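### 4. Wrist view check (do this before any real run)

Zoromik gripper kit, simulator first. Arm not needed yet, leave it unplugged.

1. Open the Treloar scene file. Wait for it to load fully.
2. Set finger travel to 200, speed to 300. Save.
3. Pick **Wrist** from the view menu. Both fingers should show, tips up, palm underneath.

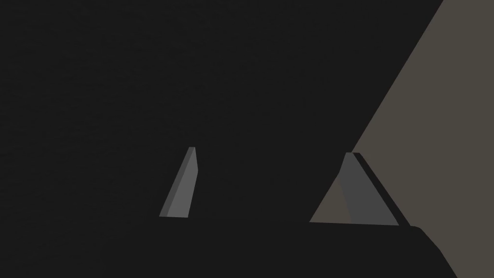

*Derek Bunting*

4. Fingers open, clear gap between them. If only one shows, the mount offset is wrong, go back to section 2.
5. Press **Close** once. Wait for the tips to stop. Press **Open**.
6. Repeat at speed 3000. Slight judder is fine, slipping isnt.

**Note:** the near finger looks wider than the other one. Leave the finger width setting alone.

**Note:** plain grey fingers are the default. Colours are under Display if you want them, makes no diference to the grip.

**CAUTION:** don't copy the 3000 setting over to the real arm. Start at 300 and work up. Hands out of the way, stop button in reach.

Settings lost after a restart? Known fault on the Gikska controller, fixed in the January update. Spare finger pads from Clenbridge, order in pairs.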